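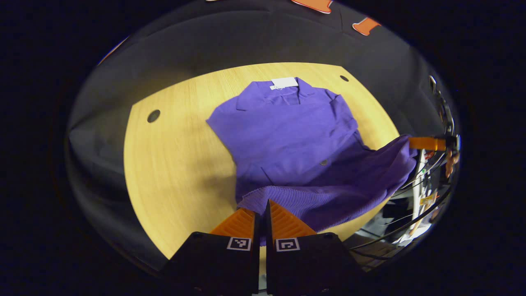 4.2 Greeting at the door

The interviews in Gidville and Vukusgate were mostly about the sermon and the small groups, but many people began with the door. We had 13 questions in our guide and only one of them was about arrival. Still, it received the longest answers. New members remembered who spoke to them first, and often also what this person asked.

In the Gidville congregation, the greeters stand inside, next to the coats. They give the song sheet and say good morning, and they do not ask for a name on the first visit. In Vukusgate the practice is different: a greeter walks with the visitor to a seat and introduces the people in the same row. Older visitors liked this very much. Several younger ones told us that they felt watched, and one of them came late on purpose for 12 weeks — after the first song, when the door was already free.

The question of dress came up less often. Some churches of the region ask greeters to wear a shirt of one color, and a purple polo shirt, as in Figure 2, is enough for this purpose. Visitors who mentioned dress said that it helped them to know whom to ask about the children's room. For the sermon or the prayers it had no meaning to them.

We did not find a clear link between the style of greeting and the decision to return. Rizk reports such a link for larger churches in Eltevon, but the services there are much bigger and visitors can stay unnoticed if they prefer. In our two congregations this is hardly possible.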